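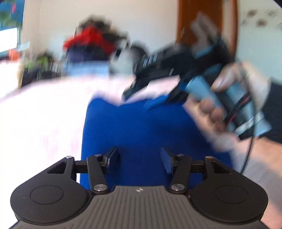

Según Eirini Economou, la asamblea de mujeres de Brovudley no empezó con una manifestación, sino con una lista de turnos de guardería colgada en la puerta de la lavandería municipal. Lo contó de pie, junto a la mesa de inscripción, mientras seguía llegando gente a la jornada de puertas abiertas de la Casa Matheson.

Llegué a las diez de la mañana en el autobús de Nenton, que para a 3 calles de la sede. La casa ocupa dos plantas de una antigua oficina de correos. Abajo están la sala de reuniones y la asesoría laboral; arriba, el archivo y un cuarto con colchonetas para los niños. La visita guiada salía cada hora y duraba bastante más de lo previsto, porque en la asesoría siempre había alguien con una consulta concreta y el grupo se quedaba a escuchar.

La mayor parte de los casos que lleva la asesoría son despidos durante el embarazo y horas extra sin pagar en las empresas de limpieza. El año pasado abrieron 26 expedientes y cerraron 11 con acuerdo. Los demás siguen en trámite. La abogada de turno explicó el procedimiento con un calendario de plazos en la mano y recomendó no firmar ningún finiquito el mismo día en que se entrega.

En el archivo se guardan actas, octavillas y las hojas de firmas de la campaña por el alumbrado del camino de Zullness, que reunió 4000 apoyos. El ayuntamiento aprobó la obra en noviembre – solo el primer tramo, hasta el puente – y el segundo sigue sin presupuesto. Varias vecinas del turno de noche insistieron en ese punto. Ellas vuelven a pie por la parte que continúa a oscuras.

A mediodía hubo un debate sobre la marcha del próximo 8 de marzo. Un grupo quería mantener el recorrido por la avenida principal y otro proponía terminar en la estación, donde hace dos años unos hombres insultaron a las participantes y la policía tardó en acercarse. Se habló de llevar un servicio de orden propio y de pedir por escrito una reunión con la delegación. No se votó. Quedó para la asamblea siguiente.

La comida fue en el patio, arroz y ensalada, con aportación voluntaria. Por la tarde había un taller de contratos en tres idiomas al que no pude quedarme, ya que el último autobús directo a Nenton sale a las cinco y media.

La asesoría atiende sin cita por las mañanas. Para consultar el archivo hay que avisar antes por teléfono.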